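La sutura como problema de materiales: conversación con la responsable técnica de Gonano
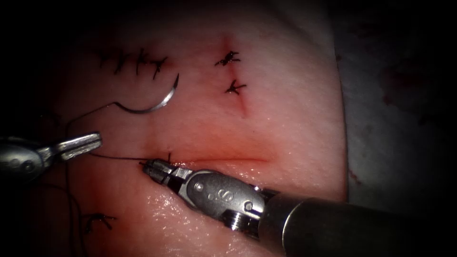 La empresa ocupa media nave en el polígono de Paredes y fabrica hilo quirúrgico no absorbible desde hace dos décadas. La responsable técnica, química de formación, recibe a las ocho de la mañana, antes del primer cambio de bobina, y pide que no se publique su nombre. «Lo que interesa es el hilo», dice.

La conversación empieza por la resistencia a la tracción, que a su juicio se cita demasiado. «El dato del catálogo se mide con el hilo recto. En cuanto se hace un nudo, la rotura se produce casi siempre junto a él, y con una carga bastante menor. Nosotros damos los dos valores, recto y anudado, y aconsejamos mirar el segundo.»

Del debate entre monofilamento y trenzado habla sin preferencias. El primero atraviesa el tejido con poca fricción, pero conserva la forma del envase y exige más lazadas. El trenzado es más dócil y sujeta mejor el nudo, a cambio de una superficie con intersticios. «Se recubre para que deslice. Si el recubrimiento queda grueso, el nudo se corre; si queda fino, el hilo arrastra. El margen es estrecho y depende de la temperatura del baño.»

El control de calidad se hace por lotes de 2.980 metros. De cada uno se toman 200 muestras, que se acondicionan durante la noche a humedad constante y se ensayan por la mañana. El año pasado se rechazaron 246 bobinas, la mayor parte por variaciones de diámetro. «Era un rodillo desgastado. Tardamos en verlo porque la media salía bien; lo que se había abierto era la dispersión.»

La planta de Jidilville, donde se unen hilo y aguja, trabaja con otro criterio. Allí la variable crítica es la fuerza de desprendimiento. El extremo del hilo se introduce en un orificio taladrado en la base de la aguja y se prensa. «Si se prensa de más, el hilo se daña dentro del metal y no hay inspección visual que lo detecte. Por eso el ensayo es destructivo.»

Sobre el color responde con brevedad: el pigmento sirve para distinguir el hilo del tejido y ocupa una fracción mínima de la masa. Cambiar de proveedor, en cambio, obliga a repetir la validación completa. La última, con un pigmento de Flundholm, generó un expediente de 854 páginas.

—¿Y el envase?

«El envase es memoria. Un monofilamento enrollado en espiras pequeñas saldrá con espiras pequeñas.» Desde diciembre prueban una bandeja ovalada de radio mayor, que ocupa más sitio en la caja y ha motivado quejas de los almacenes. Los ensayos de envejecimiento siguen en curso y todavía no hay fecha para sustituir el formato anterior.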